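Two-arm bin sorting: control and planning software
Project report, second draft
Riku Kubo
12 April 2021

What the project was

Get two arms to sort objects between bins on one table without a person typing in waypoints. Hardware was given. My part was the software: the task planner, the motion layer under it, and the logging tool. Perception I mostly took from last year's code (Fallahi) and patched where it broke. It broke a lot.

Project name in the repo is Jukik. Planner is Curkel, log viewer is Skindwood. Names were picked before I joined, keeping them so the folders match.

Setup on the software side

One process per arm, one planner process on top, one perception process. Messages go over a plain socket, JSON. Slow but easy to read when something goes wrong at night. Perception publishes a list of objects, each with a class, a position, a bin it belongs to and a confidence. Planner picks the next object, decides which arm takes it, sends a goal. Arm process does the IK and the path and reports back done / failed / timed out.

First version let both arms plan at the same time with no shared state. Bad idea. They never hit hard but the safety stop tripped all the time in the middle of the table. Fixed in December with a lock: the middle zone is a resource, one arm holds it, the other waits. Simple and it costs time. See below.

Perception

Color threshold for the bins, then a small classifier on crops for what is inside. Bins first matters, because object positions are stored relative to the bin and not the table. If someone bumps a bin the objects move with it and the planner doesn't care.

Problems:
Light colored bin on a light wall. The threshold finds almost nothing. Ended up fitting the rim edges instead and adding a fixed prior for where the bin should be. Works but I don't love it.
Dark objects close together. Two cylinders one behind the other come out as one tall blob from the head camera. Added a split step that uses expected height and width. When the split is wrong the grasp point lands between them.
The arms cover things. A gripper over a rim hides half a bin. Perception now keeps the last good estimate for hidden objects and lowers the confidence a bit every cycle untill it sees them again.

Planner

Greedy. Score for each object = confidence minus travel cost minus a penalty if it has a neighbor in front. So front ones go first. I tried a proper search over pick orders, it gave nearly the same order and took longer to compute, so dropped it.

Arm choice is by side. Left arm gets anything left of the middle line of the center bin, right arm the rest. The arm with nothing to do parks over its own side with the hand open. Parking pose used to be higher up, lowered it so the next approach is shorter.
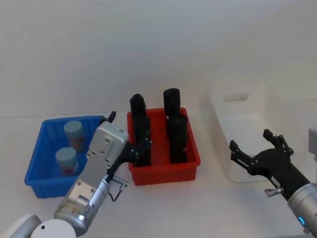 Grasp approach is from the side and above at a fixed angle, fingers preshaped before the hand goes past the rim. Preshape width comes from the class, not from the measured width - measured was too noisy. The elbow has to stay out of the head camera view if possible, this is a soft cost in IK and it often loses to the joint limits.

Tests

900 planning cycles in simulation, then 199 picks on the real arms. 54 of the real picks failed. Went through all of them in Skindwood, one by one. The biggest group was the split step giving a bad grasp point on dark objects. Next was lock timeouts, where one arm waited too long for the middle zone and the planner gave up on the goal. Rest is mixed: slips, a few IK failures near the rim, one time the socket just died.

Should have logged the raw camera image with every failure from the start. Only did that for the last 76 picks so the early ones are partly guesswork.

Lock cost: with the middle zone locked the idle arm spends a lot of the run waiting. I have the traces but not a clean plot yet, will go in the appendix.

Still to do

Split the middle zone into a left and a right half so both arms can work the center bin when the targets are far enough apart. Needs a real distance check between the hands, the one in the code now only checks wrists.
Retry logic. Right now a failed pick just goes back in the list with the same score and gets picked agian right away.
Replace the fixed prior for the light bin.
Unit tests for the arm process. There are none.

Code is on the jukik branch, config files in the same folder as this report. Run the perception process first, the planner hangs if it starts without an object list.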